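여름 물건 정리, 물총부터

7월이 되니 베란다 창고를 더 미룰 수가 없었다. 작년 여름에 쓰고 넣어 둔 물놀이 용품이 상자 밑에 깔려 있어서, 일요일 오전에 전부 꺼내 테이블 위에서 하나씩 보기로 했다. 테이블에는 늘 쓰는 격자무늬 천을 그대로 깔아 두었다. 얼룩이 좀 있는 천이라 뭘 올려놓아도 부담이 없다.

제일 먼저 본 것은 긴 물총이다. 투명한 통 안에 연두색 밀대가 들어 있고 끝에 하늘색 손잡이가 달린, 당겨서 물을 채우고 밀어서 쏘는 방식이다. 동네 문구점 Lallard에서 3,126원을 주고 샀다. 가격이 어중간해서 아직도 기억한다. 가운데 바코드 스티커는 뗄까 하다가 자국이 남을 것 같아 그냥 두었다.
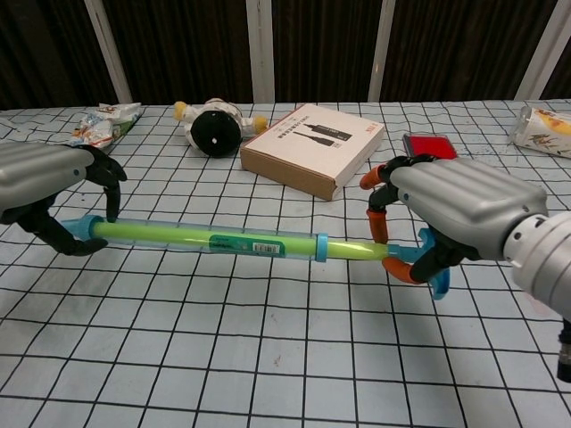

지난번 물놀이 글에 Yang 님은 이런 물총은 밀대 끝 고무가 마르면 물이 뒤로 새니까 넣어 두기 전에 식용유를 한 방울 발라 두라고 댓글을 남겼다. 고무가 상할 수 있으니 많이 바르지는 말라는 말도 있었다. 나는 작년에 아무것도 바르지 않고 넣었다. 올해는 식용유 대신 집에 있던 Davix 실리콘 오일을 면봉에 묻혀서 발라 볼 생각이다. 오일은 한 1,098원쯤 했던 것 같은데 용량이 작아서 그렇지 물총에만 쓰면 몇 년은 간다.

보관 방법도 바꾸기로 했다. 작년에는 밀대를 끝까지 밀어 넣은 채로 상자에 세워 두었는데, 그러면 안에 남은 물이 잘 안 빠진다. 이번에는 밀대를 빼서 통과 따로 말리고, 다 마른 다음에 다시 끼워서 눕혀 둘 것이다. 길이가 있어서 서랍에는 안 들어가고 선반 맨 위 칸이 제일 낫다.

테이블에 같이 올라온 것들은 물놀이와 상관이 없다. 납작한 종이 상자, 우주인 인형, 과자 봉지 같은 것들이다. 상자는 케이블 그림이 있는 것인데 다른 케이블을 모아 두는 용도로 남기기로 했다. 인형은 버릴 생각이 없어서 책장으로 보낸다. 구겨진 과자 봉지는 비닐로 분리해서 내놓으면 된다.

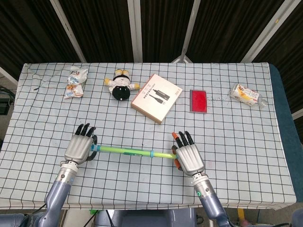
남은 일

물총 밀대에 오일 바르기. 면봉은 욕실장에 있다.

물놀이 가방 지퍼 고치기. Zirska 가방인데 지퍼 손잡이가 2개 다 빠졌다. 클립으로 대신해도 되는지 먼저 해 보고, 안 되면 수선집에 맡긴다.

튜브 바람 넣어 보기. 하룻밤 두었다가 아침에 줄어 있으면 올해는 새로 산다.

격자무늬 천 빨기. 얼룩 있는 쪽은 세제를 묻혀서 30분 정도 두었다가 세탁기에 돌릴 예정이다. 천이 마르는 동안 선반 맨 위 칸을 비워 두어야 한다.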